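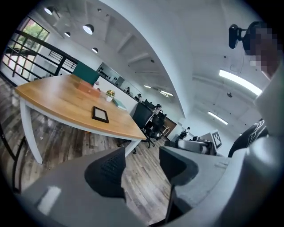
Handgreifer vor langem Holztisch, rechts das Markerquadrat auf weißer Tafel.

13. Dezember 2018
Von der Zivix-Produktbetreuung

Truria Handgreifer, Revision 2
Mit Sicherheitshinweis zum Haltestift

Der Truria ist ein Greifer, den man in die Hand nimmt. Ein Mensch führt ihn, drückt den Hebel, hebt etwas auf, stellt es wieder hin, und die Kamera am Gerät zeichnet auf, wie das geht. Später soll ein Roboterarm dasselbe können. Bis dahin hat der Mensch die Arbeit, und der Arm steht daneben und braucht Strom.

So weit der Teil, den wir gern auf Produktseiten schreiben. Der folgende Abschnitt steht absichtlich vor den Bestellangaben. Im Vertrieb hätte man ihn lieber am Ende gesehen, möglichst in Grau auf Grau.

Was schiefgeht

Bei Geräten der Revision 2 kann der Haltestift am rechten Finger wandern. Er sitzt quer im Gelenk und hält dort die Rückstellfeder. Er hat in seinem Leben nur diese eine Aufgabe. Nach über 3000 Schließvorgängen hat er bei einem Teil der Geräte genug davon und schiebt sich nach außen, langsam und ohne Geräusch. Solange er noch halb im Sitz steckt, merkt man wenig: Der Finger öffnet etwas träger als der linke, und wer viel greift, hält das für die eigene müde Hand.

Ist der Stift ganz draußen, springt die Feder aus ihrer Führung. Der rechte Finger klappt dann zu, auch wenn der Hebel losgelassen ist. Was gerade zwischen den Fingern liegt, wird eingeklemmt. Meistens ist das ein Becher oder ein Bauklotz. Im ungünstigen Fall ist es der Daumen der Person, die nachsehen wollte, warum der Finger so träge öffnet.

Gemeldet wurden uns eine Quetschung mit blauem Fingernagel und mehrere Schreckmomente. Der blaue Fingernagel gehört zu unserem eigenen Haus, was die interne Abstimmung über die Dringlichkeit deutlich abgekürzt hat.

Wie wir darauf gekommen sind

Die erste Meldung kam im Juli über unseren Händler Ojala. Sie lautete »Greifer greift von allein«, und wir haben geantwortet, man möge bitte die Kalibrierung prüfen. Der Truria hat keinen Motor. Er kann gar nicht von allein greifen, und die Kalibrierung hat mit dem Gelenk so viel zu tun wie der Wetterbericht. Die Antwort stammte aus einem Textbaustein für ein anderes Produkt. Der Kunde hat trotzdem kalibriert, ausführlich, und uns ein sehr höfliches Protokoll geschickt.

Danach lag das Gerät eine Weile bei uns im Regal für unklare Rückläufer. Als es endlich jemand aufschraubte, rollte der Stift über die Werkbank und unter den Schrank. Gefunden haben wir ihn mit einem Magneten. Er war in Ordnung, Maß und Oberfläche stimmten. Die Bohrung war zu weit. Unser Zulieferer Lonier hatte sie genau so gefertigt, wie es in der Zeichnung stand, und die Zeichnung war von uns. Wir hatten beim Wechsel auf die Revision 2 die Passung geändert, damit sich der Stift in der Montage leichter eindrücken lässt. Das hat funktioniert. Er ließ sich auch leichter herausdrücken.

Den linken Finger betrifft das nicht. Dort blieb die alte Passung stehen, weil die Änderung auf dem zweiten Zeichnungsblatt vergessen wurde. Diesem Versehen verdanken wir die halbe Zuverlässigkeit des Geräts.

Welche Geräte betroffen sind

Ausgeliefert wurden 485 Geräte der Revision 2. Wir behandeln alle als betroffen, auch die, die bisher tadellos laufen. Die Revision ist in die Griffunterseite geprägt, kurz vor der Kabeldurchführung. Steht dort keine Zahl, handelt es sich um die erste Revision, die schwerer ist, klobiger in der Hand liegt und ihre Stifte bei sich behält. Geräte der Revision 3 werden mit eingeklebtem Stift und Sicherungsscheibe ausgeliefert.

Der Zähler in der Aufnahmesoftware zeigt die Schließvorgänge seit der letzten Kalibrierung. Er zeigt nicht die Schließvorgänge seit Auslieferung. Wer oft kalibriert, sieht dort also immer einen beruhigend kleinen Wert. Bitte verlassen Sie sich nicht darauf.

Prüfung am Gerät

Kamera und Kabel können montiert bleiben. Legen Sie den Greifer mit den Fingern von sich weg auf eine feste Fläche. Hebel nicht drücken. Fahren Sie mit dem Fingernagel außen über das rechte Gelenk. Der Stift muss bündig sein oder ganz leicht versenkt sitzen. Spüren Sie eine Kante, steht er vor, und das Gerät geht zurück. Es gibt keine zulässige Kante. Wir sind mehrfach nach einer gefragt worden.

Schließen und öffnen Sie anschließend langsam, ohne Gegenstand. Beide Finger sollen gleichzeitig in der Endlage ankommen. Bleibt der rechte zurück, auch nur ein wenig, nehmen Sie das Gerät außer Betrieb. Greifen Sie zum Prüfen nicht zwischen die Finger. Dieser Satz stand schon in der alten Anleitung, auf der Seite mit den Entsorgungshinweisen, und wurde dort vermutlich von ebenso vielen Menschen gelesen wie die Entsorgungshinweise.

Drücken Sie einen vorstehenden Stift nicht wieder hinein. Er geht willig hinein und kommt auf demselben Weg zurück. Von Sekundenkleber raten wir ebenfalls ab. Ein Labor hat es versucht und besitzt seither einen sehr zuverlässig geschlossenen Greifer.

Wenn weitergearbeitet werden muss

Uns ist klar, dass eine Aufnahmereihe ungern wegen eines Stifts unterbrochen wird. Geräte, die die Prüfung bestehen, dürfen bis zum Umbau benutzt werden, sofern die Prüfung vor jeder Sitzung wiederholt wird. Zusätzlich gilt:

Keine Glasgefäße und keine gefüllten Behälter greifen. Gegenstände nicht von der freien Hand an die Finger reichen, sondern auf dem Tisch ablegen und dort aufnehmen. Wer neben der führenden Person steht, hält Hände und lange Ärmel vom Greifbereich fern. Bei trägem Finger sofort ablegen und die Aufnahme beenden. Wer mit Kopfkamera arbeitet, sollte den Kopf zum Prüfen nicht näher an das Gelenk bringen, als der eigenen Nase lieb ist: Eine gelöste Feder fliegt, und wohin, entscheidet sie kurzfristig.

Zu den Daten

Eine Nebenwirkung hat uns mehr Post eingebracht als der Sicherheitshinweis. Bei halb gewandertem Stift stimmt die aufgezeichnete Fingeröffnung nicht mehr, denn die Software leitet sie aus dem Hebelweg ab und geht davon aus, dass der rechte Finger mitmacht. Wer mit solchen Aufnahmen einen Arm trainiert, bringt ihm eine Greifbewegung bei, die rechts etwas zu spät loslässt. Der Arm lernt das gewissenhaft.

Betroffene Aufnahmen erkennt man am Kamerabild: Hebel laut Protokoll offen, rechter Finger sichtbar noch nicht. Der Markerabgleich vor der Sitzung hilft dabei nicht weiter. Er bestimmt die Lage des Greifers im Raum, und die stimmt auch dann, wenn der Finger hängt. Ein Skript, das beide Werte nebeneinanderlegt, liegt der aktuellen Software bei. Es markiert zu viel, vor allem bei dunklen Böden und Gegenlicht vom Fenster. Schauen Sie die Treffer von Hand durch, bevor Sie Wochen an Arbeit wegwerfen.

Umbau und Austausch

Der Umbau ist kostenlos, auch außerhalb der Garantie und auch bei Geräten, an denen bereits gebastelt wurde. Melden Sie das Gerät mit Seriennummer bei Ojala oder direkt bei Zivix an. Sie erhalten einen Karton mit passender Einlage. Bitte verwenden Sie diesen Karton. Beim letzten Rücklauf kam ein Greifer in einem Schuhkarton an, gepolstert mit der Betriebsanleitung, die damit immerhin einmal aufgeschlagen war.

Getauscht wird das komplette rechte Gelenk samt Feder. Lonier fertigt die neuen Teile nach korrigierter Zeichnung, und diesmal haben wir beide Blätter geändert. Nach dem Umbau klebt ein grüner Punkt auf der Griffunterseite neben der Revisionsnummer. Eine neue Kalibrierung ist erforderlich. Hier stimmt der Textbaustein.

Bausätze zum Selbsteinbau geben wir nicht ab. Die Feder steht unter Vorspannung, und beim Einsetzen braucht man eine Vorrichtung, eine Schutzbrille und nach unserer Erfahrung eine zweite Feder.

Lieferumfang und Bestellung

Lieferbar ist ab sofort nur noch die Revision 3. Sie besteht aus Griff mit grauem Gehäuse, zwei schwarzen Fingern, Kamerahalter, Kabel und Markertafel. Die Kamera gehört nicht zum Lieferumfang, ebenso wenig Kopfhalterung und Schutzbrille. Die Fingerauflagen sind Verschleißteile und einzeln erhältlich, links und rechts verschieden. Vertauscht passen sie ebenfalls, greifen dann aber schlecht.

Restbestände der Revision 2 wurden aus dem Verkauf genommen. Sollte Ihnen ein Gerät ohne grünen Punkt günstig angeboten werden, lassen Sie sich die Seriennummer geben und fragen Sie vor dem Kauf bei uns nach. Der Umbau bleibt auch für Zweitbesitzer kostenlos – den Versand an uns tragen wir, den Preis für das Schnäppchen nicht.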